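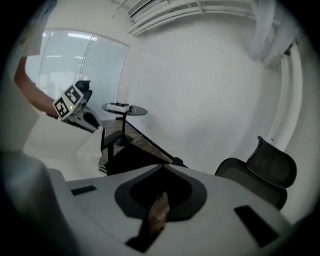
Gripper in hand with its marker cube on top, side table behind.

Giltell Good Practice Cards for Hand-Held Grippers, second edition
Reviewed by Brenda Mellor

I'll admit I bought these in a bad mood. We had just thrown out 459 recordings, most of them for silly stuff like a covered marker or a clip that started with the task already half done, and I wanted somebody else to have written the rules down so I could stop being the person who nags. So I paid my $32 and got a ring of 16 laminated cards, a wall sheet, and a sign-off pad. A month in, I like them a lot more than I expected to, with a couple of gripes.

The cards are split by job. A few cover setup, a few cover the person (sleeves, straps, how long to go before a break), and the rest cover the task itself: hard objects, small objects, cloth, things that pour. Each one has the rule in big type on the front and the fine print on the back. I love this! My old rules were a shared document that kept growing, and people would scroll to the bottom, say they'd read it, and then hold the gripper with a thumb over the marker anyway.

The setup cards are the best of the bunch. They want a slow look around the room with each gripper before the first take, both cubes in view of the head camera at the start, and a clear walking path. They also want you to write down anything you moved, which felt fussy for the first couple of days and then saved me an entire afternoon when two batches didn't line up. There's a nice bit about everyday furniture too. Giltell says to leave normal household and office things in the room if they aren't a trip hazard, as long as you log them, and I agree with that. A bare room teaches you about bare rooms.

Cables get a card to themselves, and it's strict. Run them along the wall, or tape them down if they have to cross a spot where feet go. I'd put that one at the front of the ring, personally.
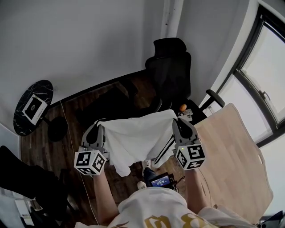

Can one person run a two-gripper cloth task alone?
The cards allow it for light cloth if the path is clear and someone else is within earshot, but they ask for a second person for anything you could step on while walking.

Speaking of cloth, that card is where I went from "fine" to "okay, these people have done this." The rule is to pinch near the corners, lift evenly, and pause for a beat once the cloth is off whatever it was on, so there's a clean moment to mark later. It also says to let a bad grab be a bad grab. You don't put the gripper down and fix it with your fingers, you re-grab with the gripper or you end the take and label it failed. We used to cheat on this constantly (me included) and the clips looked great and were useless.

The fine print tells you what to do when the fabric hides a marker, too. A short cover-up is allowed, a long one means a retake, and the card gives you a simple count to go by. Bollavel's free checklist, the one we used before, just says to keep markers visible at all times, and anyone who has picked up a sheet knows how that goes.
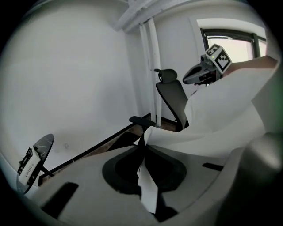
Big pieces are where I'd still like more help. The card treats a hand towel and a bed sheet as pretty much the same animal, and they're so not. A sheet gets in front of everything, the wrist cameras included, and I ended up adding our own line in marker pen: gather first, spread second, and keep the extra fabric off the floor.

My other gripes are small. The ring is too tight, so the cards don't flip flat. The privacy card is thin - it covers faces and screens but skips printed labels and anything with a name or code on it, and I think those belong on there. And the sign-off pad is just a pad. I swapped ours for a clipboard from Rudd and a sheet I typed up myself.

I looked at the Jellau set too before buying. It's prettier and comes in a box, but it's written for robot arms behind a fence, and half of it had no use for people walking around with grippers in their hands.

We've logged more than 2,000 takes since the cards went up, and the reject pile is a lot shorter. Some of that is practice, sure. I'd still buy them again, and I've got a second ring on order for the September group. Four stars, and the missing one is for the bed sheets.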